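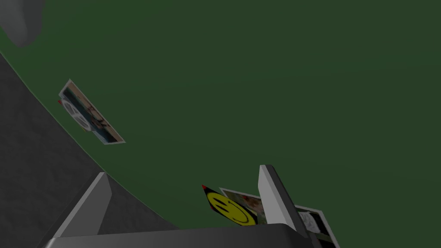
Section 3: Setting up your Fleltik fridge

Print this page | E-mail this page
19 Apr 2022, Plosbridge Appliances

1. Stand the fridge upright for 3 hours before you plug it in.

2. Leave a gap of 40 mm between the back of the fridge and the wall. Turn the front feet until the door swings shut by itself.

Caution: do not use an extension lead.

3. Wipe the inside with warm water and a little washing-up liquid. Keep magnets and photos on the door clear of the seal.

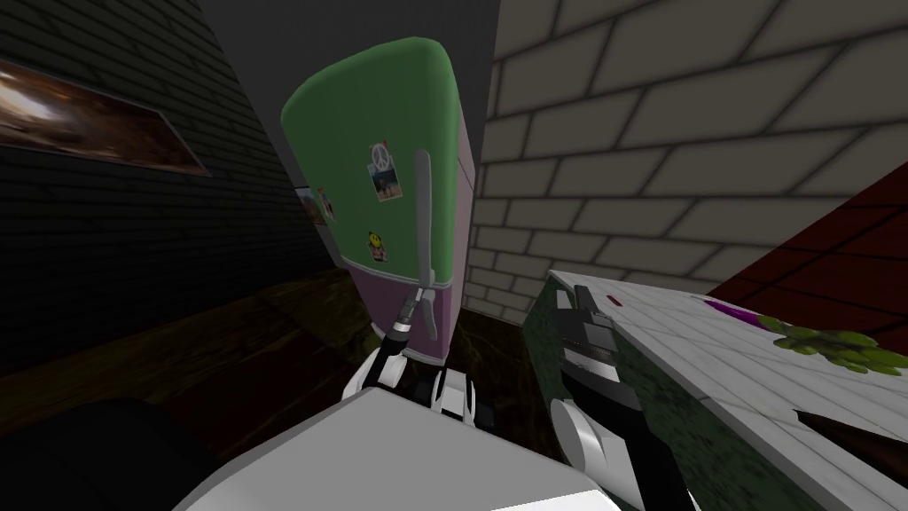 4. Switch on and set the dial to the middle mark. Wait overnight before you put food in.

Note: in hot weather, turn the dial up one mark. Turn it back when the kitchen cools.

Comments (3)

varkenent26: Step 2 fixed my door, thanks.

Işık: Is the gap the same for the older model?

plumtree: Mine needed more like 60 at the back, the plug sticks out.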